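Power Strips and Cords: Gallery

Home / Workrooms / Gallery

This page goes with the notes on cords and outlets for the Dolach workrooms. It covers the power strips on the worktables, how they are set down, how the cords run, and where spares are kept. The notes were put together by Iwona Kozłowski and updated in August by Mỹ Lò, after the tables in the back room were turned to face the windows.

There are five tables. Each one gets a single power strip. The strips are plain household ones, and most came with the furniture from the old Cao Street office. Two were bought later from Zukis and have longer cords, so those go on the tables farthest from the wall. Please don't trade them with the others. The short ones don't reach, and then someone adds an extension cord, and we have asked people not to do that.

On the table

A strip that is being used on top of a table should lie flat, with the outlets facing up. Set it near the back and parallel to the long edge if you can. If you are using something with a big square adapter, put it in the outlet at the end so it hangs over the short side and doesn't cover the next one. Some adapters only fit one way around. Turn the whole strip before you start forcing anything.

Let the cord drop off the back of the table. It should not cross the part of the table where people work, and it should not go over the front edge, where it gets caught on chair arms. Leave a little slack behind the table so the strip can be moved without pulling on the wall plug.

Where a strip has a switch, place it so the switch can be reached without leaning over anything. Switch it off before plugging in or unplugging the heavier items (the label printer, the laminator, the glue gun). Laptops and phone chargers can be plugged in either way.

Under the table

Three of the tables have a Pellton tray underneath, a wire tray that hooks over the back rail. The strip goes in the tray with its cord coming out on the left, toward the wall outlet. Extra cord is folded back and forth and held with a fabric tie. Don't wind it tightly around the strip itself, and don't use plastic zip ties. The last batch had to be cut off with side cutters and one cord got nicked, so that strip was thrown out.

The trays hold the strip and one or two adapters. They are not for storage. Mỹ took a stapler, a roll of tape and a sandwich box out of one of them.

Cleaning

White cases show everything. Unplug the strip from the wall, wipe the case with a dry cloth, and use a soft brush on the outlets. For marker or tape residue, use a cloth with a small amount of rubbing alcohol on it, on the outside of the case only. Let it air out before plugging it back in. Do not spray anything onto a strip.

Look at the case while you have it in your hand. A crack, a brown mark near an outlet, a loose switch or a plug with a bent prong all mean the strip is finished. Write "bad" on a piece of tape, put it across the outlets, and leave it on the shelf by the door. It will be taken to electronics recycling with the old batteries.

Spares

Spare strips are in the gray cabinet, second shelf, with the cords folded. Take one, and write your room and table on the sheet inside the door. The box of fabric ties is on the same shelf. Cord covers for the floor are in the bottom drawer and come in 90 cm pieces that can be cut with a utility knife.

Pictures
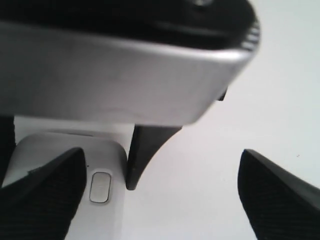

White plastic with rounded edges, and an oval button on the front.

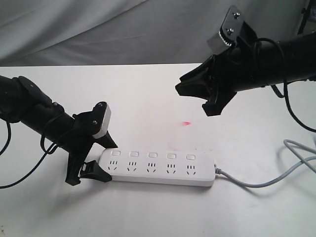

Can I plug one power strip into another if the cord doesn't reach the wall?

Plug every strip directly into a wall outlet. If the cord is too short, move the table closer or ask for one of the strips with the longer cord. Chained strips make it easy to draw too much current through the first one, and they are not allowed in any of the workrooms.

Back to Workrooms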